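Home | Workshop | Notebooks | Kit list | Contact

Filed under: Lettings and Sales Tools, Listings Bench

Thursday, notebook of Sandamali Haque

Started at 8.40 with the floor plan problem, which is still the floor plan problem. Studel gives the Hajdu Court flat as 900 square feet. The agent's own sheet says the same. Our laser survey, run through the new script, says 1,451, and would make it the largest two-bedroom in the building by a comfortable margin, with a hall you could hold a wedding in.

Chae-won had a look and found that the script counts the balcony, then the airing cupboard, then the stairwell, then the balcony again. I had told everyone on Monday's call that the overlap check was finished. It was finished in the sense that I had stopped working on it.

Turned off the stairwell layer and got a believable number for the flat, and a bathroom with no door. Put the layer back. Tea.

Soon-im rang from the flat to say that the second bedroom has a chimney breast on the party wall which isn't on anybody's plan, including the one from the last sale. She measured it by hand, twice. I have asked her to draw it on paper and bring it in, as I trust her pencil more than anything on my desk at present.

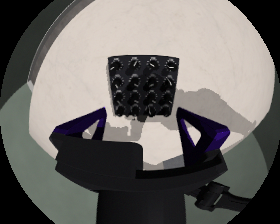 Wording next. Priltex sent back the test batch of descriptions, 121 of them, and the word "benefits" is in nearly every one. Flats benefit from gas central heating. A garage benefits from a door. Ainhoa wants a banned list, and I agree, but our last banned list removed "spacious" and the writers went straight to "generously spacious-feeling", so I am keeping this one short:

- benefits from
- boasts
- deceptively (anything)

Geum-ok asked what we do about lease length when the seller doesn't know it. At the moment the field fills itself in with a dash and the listing goes out. I'd like it to refuse. She'd like it to refuse politely. We settled on a yellow box and a note to the branch – wording hers, box mine.

After lunch, re-ran Hajdu Court with the balcony counted once. Closer, still too big. The leftover is in the hall, where the entry phone recess has been read as a corridor running off towards next door. Chae-won thinks the mirror on the hall wall is to blame and the laser has been surveying the reflection. If so, we have been adding a good deal of imaginary property to the market, and Dredine will want to hear about it before May's release.

To do: mirror test with a sheet over the glass (Soon-im has the keys until 5). 3 more flats from the same block through the script, overlap check on. Fix bathroom door. Ask Ainhoa whether "well appointed" is allowed, as I can't tell any more.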